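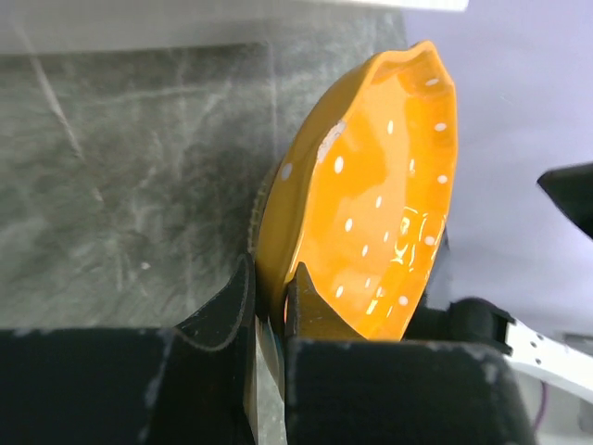
Session 5 – Gripping dishes by the rim

Handout, shared workshop build group. Notes by Charmaine Mahlangu. Bring your own printed fingers, spare screws, and a dish you can stand to lose.

Why dishes. Curved, slick, brittle. Glaze gives almost no friction, so the pad does the work. Rims are never as even as you think – wavy ones shift when the jaws close.

Pads first. Foam, thin, glued flat. Let the glue cure overnight. Wipe the glaze before every run, dust on the pads kills the hold.

Closing force: start low, step up by 2 on the slider, stop when the dish quits sliding. Write the number down. Ours on the Darnance servo was 712, yours will be diffrent.

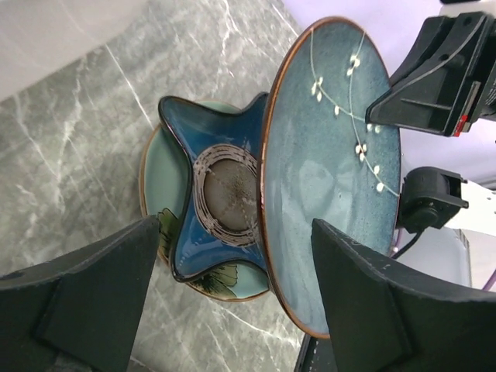 Two arms, one counter

Agree on a home pose for each arm before anything moves. Second arm parks high and back. Most of our bumps so far were arm to arm, hardly any arm to dish.

Stacks: clear the top dish before going for the one under it. A bowl with lobes can be taken at a lobe, but come in slow. Plates on edge – one finger on the face, one behind the rim, jaws square to the rim. If the jaws are skewed the plate turns as soon as you lift.

Cables. Leave slack at the wrist, tie at the elbow, check at full reach.
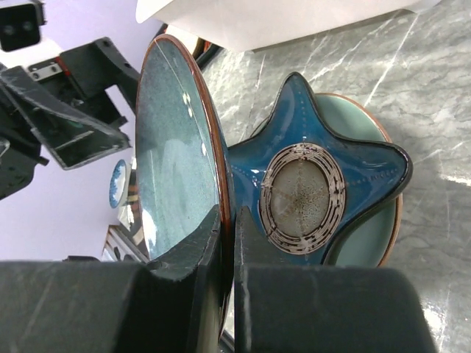 Then run it by hand before you record anything. Leader arm, slow, same path five times. Burnstead controller logs at its own rate so check the clock matches the camera one. Nearly 2,000 frames went in the bin in June over that.

Tilt: lift first, tilt after, never both at once. Wrist camera loses the far rim on a big plate, so watch the other view to.
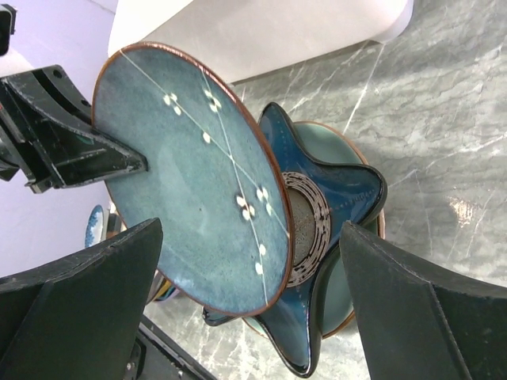

Yaa Agbeko would do the tilt the other way round: tip the plate a little while its edge still touches the counter, then lift, because the small wrist motor stalls less that way. Try both, note the current draw for each.

For next time: swap pads, repeat the force test, bring your numbers.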